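How to Put Together a Multi-Camera Sketch Comedy Shoot for Local TV

Last updated October 22, 2025

If you have a sketch group, a room and a community channel that will take your show, you're already most of the way there! I've been cutting comedy for our local station in Norkov for a good while now, and I still get a kick out of seeing a bit that killed in a back room play just as well in somebody's den. What follows is how I set up a shoot, from the first phone call to the finished file.

Step 1: Ask the station for its delivery sheet

Do this before you book anything. Every station has a page or two of rules on length, file type, loudness and language, and they're all a little different. Ours wants a half-hour show with a clean break in the middle and slates at the head. Print it and tape it inside the lid of your gear case.

Ask about music too. If a sketch uses a pop song, find out right away whether the station's license covers it. We once had to pull the best dance number of the night (a wedding sketch by Svetozár Hájek, and it was glorious) over forty seconds of a chorus.

Step 2: Read the scripts with a pencil

Get the running order and mark every entrance, every prop that matters and every line where you need to see a particular face. Comedy lives in reactions. When the waiter says the awful thing, you want the customer, and you want her a hair before the laugh.

Kitchen sketches deserve extra pencil marks, with all the business going on down at counter height that a wide shot will miss.

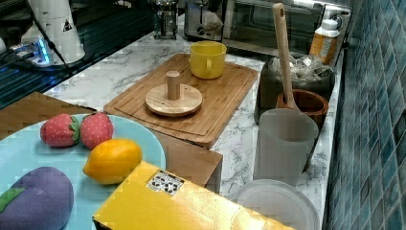
Toy strawberries, a lemon and an eggplant on a blue plate.

Step 3: Place your cameras

Three cameras is a lovely number. Put the wide one dead center at the back, up high enough to clear heads, and lock it off. It's your safety net, so don't let anyone touch it, not even for a really tempting zoom. The other two go left and right, closer in, and cross-shoot: the left camera takes performers on the right side of the stage and the other way around. That gets you faces and not ears.

With only 2 cameras, keep the center one a bit looser than you'd like and let the other one roam. You can crop in later if you shoot at a higher resolution than the station needs.

Set white balance and shutter speed by hand on every camera, under the show lights, with a performer standing in. Auto anything will betray you the moment somebody walks on in a white lab coat.

Step 4: Get the laughs on tape

New crews forget this one all the time! Take a feed from the sound board for the voices, then hang a pair of mics over the audience, pointed away from the speakers. Record them on separate tracks. Without them your funniest sketch will sound like it died in an empty gym.

Start every recorder, then clap once, big and loud, where all the cameras can see you. Matúš Šindelář, our floor manager, does it with two paperback books and gets applause for it.

Step 5: Call the show

Give each operator a headset and keep your chatter short. "Two, stay with the nurse." "Three, find me the door." Let the cameras keep rolling between sketches. Blackouts and set changes are handy for cutaways, and the host's throwaway lines are often keepers.
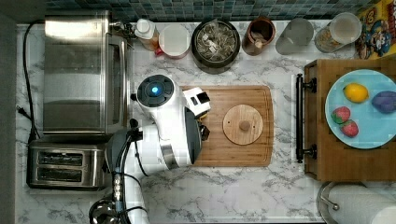
Overhead view of the counter, with the cutting board and round lid.

Step 6: Sync, cut and trim

Line up all your angles on the clap and make a multi-camera clip. I do a first pass in real time, switching as if it were live, then go back and fix the cuts that landed late. Try not to cut in the middle of a laugh. Let it crest, then go.

Be brave with whole sketches. A six-minute piece that sags at minute four can be a terrific four-minute piece, as long as the writers have agreed to it. Get that agreement in writing along with the signed releases.

Step 7: Watch it on a real TV

Play the export on an ordinary set, at ordinary volume, with someone who wasn't at the show. Check that titles sit inside the safe area and that quiet lines come through. Then send it off, keep two copies of the raw footage on separate drives, and tell the cast when it airs so they can call their moms.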